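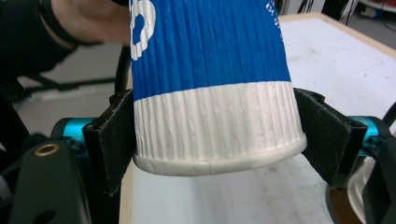 Blue and white ribbed paper cup, rim down. See item 2.

Kitchen and Supplies Meeting, Harahap House
2025-12-23, upstairs kitchen

I'm taking the minutes again, so you get them in my style. We had tea first and started late. There were enough of us for a vote, and the November minutes went through with one fix: the dish towels were washed, they were not "watched."

1. Leftovers from last time

The shelf over the sink is back up and it's holding. The drawer that sticks still sticks. The front desk was going to ask the landlord about the fridge light and forgot, so that carries over to next time.

2. Paper cups

This took most of the meeting! We went through the hot drink cups for the winter open house, and I passed around the blue and white one so everybody could have a look at the ribbed wall. Most people liked it. The grooves give you something to hold on to, and the rolled rim got a good word from the tea drinkers, who have strong feelings about rims. One person thought the blue was too bright for our tables and would have gone for plain white. I like the blue myself (I said so at the time, so I may as well write it down).

We had two quotes in front of us. Celtex will do a case of 1,000 and we can order one case at a time. Jetar wants us to take 2,000 at once, and they'd leave the whole lot at the bottom of the stairs. The Jetar price is a bit better per cup, but the pantry is already full of napkins and I really don't want boxes in the hallway over the holidays.

There was a side talk on whether we should be buying paper cups at all. The mugs are fine for regular days and we all agreed on that, but we own 22 of them and the open house is bigger than that. So: mugs for us, paper for visitors.

Agreed: one case from Celtex, ribbed cups, no lids. I'll send the order in. Color to be whatever they can ship soonest.

3. Storing the cups

Last year's sleeves got left open on the counter and went dusty, and we threw out a fair few. From now on only one sleeve is open at a time, rims down on the tray by the kettle - please don't stack them up against the wall where they tip over. Spare sleeves go on the top pantry shelf behind the sugar. Whoever finishes a sleeve brings down the next one.

4. Trash and recycling

Ostis picks up every two weeks over the winter. We still don't know if they take used paper cups with the cardboard, and three of us had heard three different things. I'll call and ask. Until then used cups go in the regular trash, emptied first please, the bag leaked twice this month.

5. Anything else

Somebody would like a second teapot. No objections, no money set aside either, so bring one from home if you have a spare. The biscuit tin now lives next to the toaster.

Next meeting starts at 4, same kitchen, once the open house is out of the way. I'll put the day up on the fridge.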